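Belhaj Opens Its Sewing Box to Anyone With a Hole in Something

3 July 2020
By the Belhaj Press Desk

SKELLAMMONT - Belhaj, the thread and needle maker, today released Sema, a free online course in hand mending for people who own clothes and have noticed them coming apart.

The course runs to 14 short lessons. The first covers threading a needle, a skill most adults claim to have and few will demonstrate on request. The last covers the invisible darn, a repair so fine that no one will ever compliment you on it. In between come hems, buttons, pockets, split seams, moth damage and the inner thigh of a pair of jeans, a spot our teachers discuss with more feeling than any other.

Sema grew out of the mail. In May the company's help line received 117 letters and messages about mending, well ahead of the usual complaints about the lids on our thread boxes. Many came from people who had been at home for weeks and had finally looked closely at their own sweaters. Several wanted to know whether glue would do. One enclosed a sock.

Our answer on glue is no, and it takes up most of lesson two.

The lessons are filmed at a kitchen table in Skellammont with ordinary window light and ordinary scissors. We considered a studio. The studio was considerably nicer than any place where mending has ever been done, and the test viewers said it made them want to buy a lamp. The kitchen stayed.

Each lesson takes up one problem and gets on with it. There is no music. Mistakes have been left in, including a button sewn firmly to the tablecloth in lesson five, and the teacher's remarks about it have been only lightly trimmed. Printed guides come with every lesson and can be downloaded for free. They are drawn at full size so that a beginner can lay a torn cuff right on the page and compare.

To mark the launch, Belhaj is also mailing out 1,000 starter kits at no charge, one to a household, until they are gone. A kit holds needles, a thimble, a small pair of snips and 8 spools of cotton thread in the colors people wear. That means two blues, two grays, black, white, brown and a green we were outvoted on. There is no gold thread. Requests for gold thread will be read with interest.

The company would like to be clear about what a person can expect. A first darn will look like a small animal tried to leave through the elbow. A fifth will look a bit better. Somewhere past that point the hands begin to work without being told, and the mender is free to think about other things, such as why this shirt cost what it did.

Stitching is an old trade with a wide reach, and much of what Sema teaches would be familiar to sailmakers, bookbinders, saddlers and surgeons. All of them have strong opinions about knots. The course gives knots a full lesson of their own, with special attention to the tail, the short end left over after the thread is tied. Beginners like to snip it down to nothing so that it looks tidy.
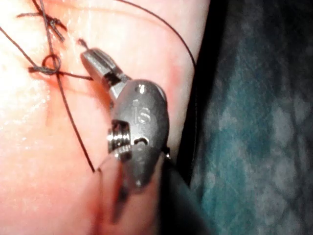 A tail that short lets the knot slip, usually in public. Leave a little. If it bothers you, run the needle back between the layers and hide the end there, as people have been doing for as long as there have been layers.

Sema also settles, at least for our own purposes, the matter of double thread. Single thread is used for hems and anything that has to hang well. Double thread is used for buttons and anything that has to survive a bus ride. We are aware that other schools of thought exist, and we have heard from them.

Belhaj will add lessons through the fall. Zippers are planned. Umbrellas have been requested, and a trial lesson on the subject ended with the umbrella being thrown away, so work continues. A lesson on pet damage is in production with the help of Feline, the Skellammont cat shelter, which has supplied a large number of ruined blankets and asked for them back in better shape.

The course needs no sign-up and no payment. Starter kits may be requested by letter or through the Belhaj help line, and should go out within the month. Please do not enclose socks.

About Belhaj

Belhaj makes sewing thread, hand needles and thread boxes in Skellammont. The lids on the thread boxes have been redesigned.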